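Progress report to the Nukinis fund, 10/13/19
Temthorpe reading rooms

We have spent 52 percent of the grant. The Tomoana branch opened in March and now has 70 regular borrowers — more than we planned for. Plaladach is behind, as the lease took longer than expected. Orest Polishchuk is cataloging the 400 donated books. We ask to move the final payment back by 7 weeks. 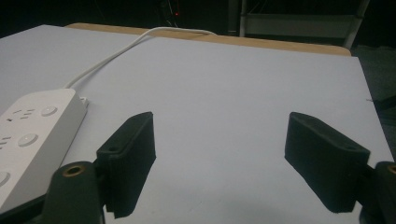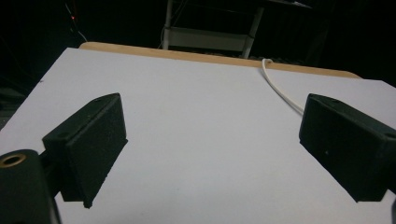
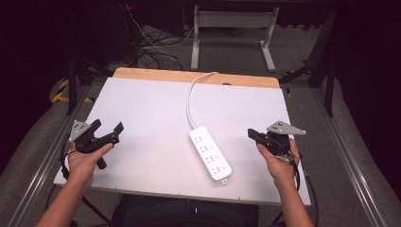

White tabletop, Tomoana branch; power strip in the last photo.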